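Section 6. Daily use of the Duvon cube shelf

6.1 Wipe every board with a soft cloth before the first use. Let it dry.

6.2 Put one kind of fruit in each cube. A pear should lie on its side, so it does not roll.
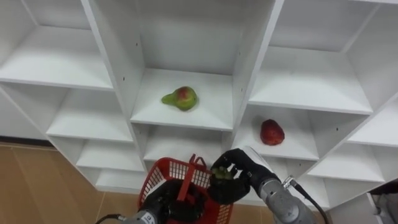 6.3 Do not push fruit to the back wall. You will forget it there.

Note – the small holes in the boards are for assembly. Do not hang things from them.

6.4 To collect the fruit, use a small basket with a handle. Carry it by the handle and keep it close to the shelf.
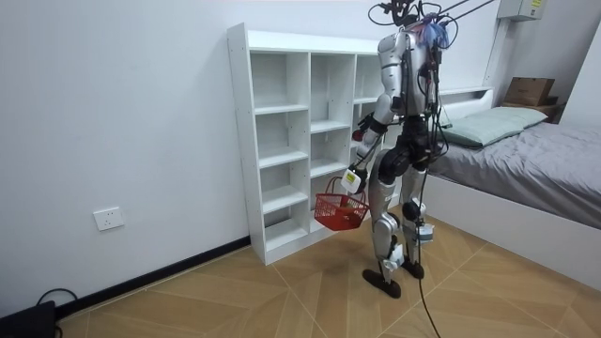 6.5 Begin with the upper cubes and finish with the lower ones. Lay each piece in the basket gently – do not drop it.

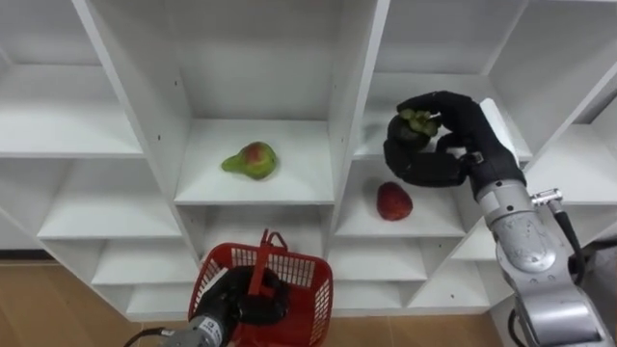 Can I keep the fruit in the basket overnight?
It is better to empty the basket the same day and put soft pieces in the kitchen.

6.6 When the basket is full, stop and empty it.

Caution: do not hang a full basket on the edge of a board.
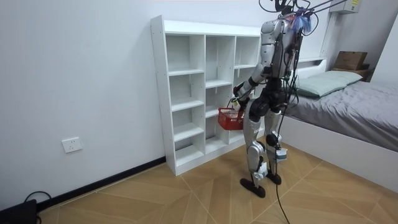 6.7 Check the screws again after 50 days. If one is loose, tighten it by hand only.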